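Search this site
Search for: Go

How to Stop a Running Toilet (Without Calling Anybody)

Last updated February 2020

I put off fixing our running toilet at the Skimholm house for way too long, and then it took me less time than making a sandwich. If yours hisses or refills itself at night, give this a try before you spend money!
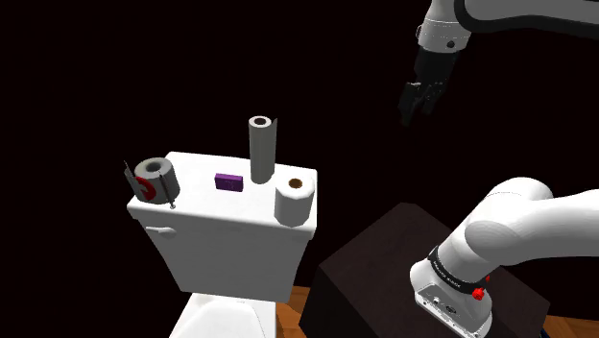
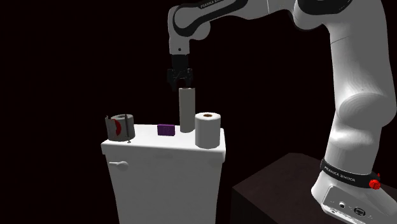
Bathroom > Toilets > Small Repairs

First, clear everything off the tank lid (ours collects stuff like you wouldn't believe) and set the lid flat on a towel. They crack easily, and I've bought one replacement already, thank you very much.

Now squeeze a few drops of food coloring into the tank water. Don't flush! Come back in 20 minutes or so. Color in the bowl means your flapper is leaking, and that's the easy one.

Turn the valve behind the toilet clockwise until it stops, then flush to empty the tank. Unhook the old flapper from its two pegs, unclip the chain, and take the whole slimy thing with you to the store. I got mine at Lokbridge Hardware, where they hang on the back wall next to the hoses. Sizes vary, so hold old against new.

Wipe the rim of the drain hole with a rag before the new one goes on. Clip the chain with a little slack, maybe half an inch. Too tight and it won't seal, too long and it gets caught underneath (I did both).

Water back on, let it fill, flush a few times. Still running? Look at the overflow tube. If water is spilling into it, lower the float a bit and check again.

Questions? Use the contact form.
© McIver Home Notes | Contact | Back to top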